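Rarnen bench cloth and spur gear

The Rarnen bench cloth is sold for sorting and checking small metal parts. It is a plain fabric cover for a table or workbench, in a dark blue-grey that shows up bright parts well. Small gears and washers are easy to find on it and don't skid about as they do on a bare top. 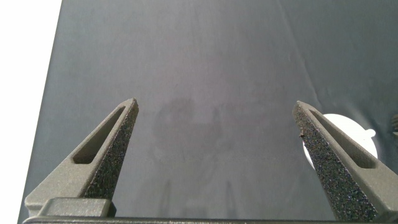
Bench cloth, dark blue-grey, matt finish

The cloth comes folded, so expect a few creases. Most drop out after a day or two on the bench - a cool iron will deal with the rest. Shake it outdoors before washing, as swarf can mark other fabrics. Cloths are sent from our Priltley store and can be ordered singly or in packs of 3.

The spur gear is sold separately under part code Gesero 312. It is a silver-coloured metal gear with short, straight teeth and a round bore through the middle. Please measure your shaft before ordering. We can't take back gears that have been drilled out or fitted.

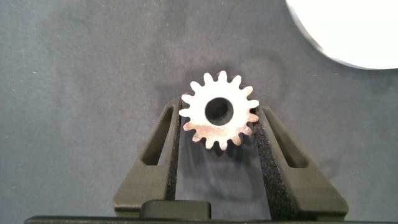 Orders and returns

Orders are packed by Senthil Shetty and leave us within 14 days. Unused items can be returned within 16 days of delivery, in their original bag and with the packing slip. For trade accounts or larger amounts, write to Ximena Arellano at the Priltley store and give the part code.

Page updated August 28, 2025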